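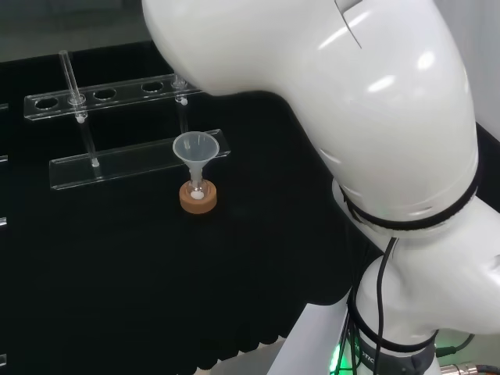
Clear laboratory glassware on a black work surface.

Grulon Bench Matting
Supplied by Grabner Laboratory Furnishings

Grulon is a black, solid rubber matting for laboratory benches, preparation rooms and teaching spaces. It is laid over an existing worktop and gives a quiet, even surface on which glassware may be set down without chipping. It is supplied in rolls and in cut lengths, and may be ordered to a drawing where the bench has a sink, a gas tap or a service riser.

The matting is made at our works in Lolledent, where the company has produced rubber sheet since 1869. All cutting and finishing is carried out on the same site.

Surface and appearance
The upper face has a fine matt finish which reduces glare from overhead lights. Clear vessels and colourless liquids are easier to see against black than against a pale bench, and many teaching departments choose the matting for that purpose alone. The lower face has a shallow ribbed pattern that holds the sheet in place on laminate, epoxy resin and sealed timber. Adhesive is not normally required. On benches with a slope, or where heavy items are regularly dragged across the surface, we recommend the Pullodel edging strip described below.

Sizes
Standard roll width: 1000 mm
Narrow roll width: 828 mm
Shelf and trolley width: 300 mm

The narrow roll is intended for older fixed benches with a raised rear upstand. Customers replacing matting bought before the present range was introduced should measure the bench and not the old sheet, as rubber may shrink slightly over a long period of use.

Cut lengths are supplied with square corners. Rounded corners can be provided at no extra charge if requested at the time of ordering. Sheets cut to a customer's drawing cannot be returned unless faulty.

Resistance to chemicals
Grulon withstands water, mild detergents, dilute acids and dilute alkalis in normal use. It should not be left in contact with petrol, mineral oils, toluene or chlorinated solvents, all of which will cause swelling and a permanent change in the surface. Spills of any kind should be wiped up promptly. Alcohol may be used for wiping down, although frequent use over several years will dull the finish.

The matting is not suitable as a heat shield. Hotplates, burners and vessels taken directly from an oven must stand on a separate heatproof mat.

Pullodel edging strip
Pullodel is a low black strip that fits over the front edge of the matting and the bench together. It prevents the sheet from lifting and stops small items from rolling to the floor. It is sold by the metre and can be cut with a sharp knife. Corner pieces are available separately and must be ordered as left or right hand.

Laying the matting
Unroll the sheet and leave it flat in the room overnight before cutting – rubber that has been stored in a cold place will relax as it warms. Clean and dry the bench. Lay the sheet with the ribbed face down, working from the rear edge to the front, and smooth out any trapped air by hand. Trim with a straight edge and a new blade.

Care
Wash with warm water and a neutral detergent. Rinse well and allow to dry before replacing equipment. Do not use wax, polish or abrasive powders. A faint white bloom may appear on new sheets and can be removed by ordinary washing.

Ordering and delivery
Samples are sent free of charge to schools, colleges and research bodies. Standard rolls are held in stock. Work cut to a drawing takes longer, particularly in July, when many departments refit their rooms, and early orders are advised for that period. Please state the width, the length and the quantity of edging required.

Prices exclude VAT and carriage. Page last revised 2/11/25.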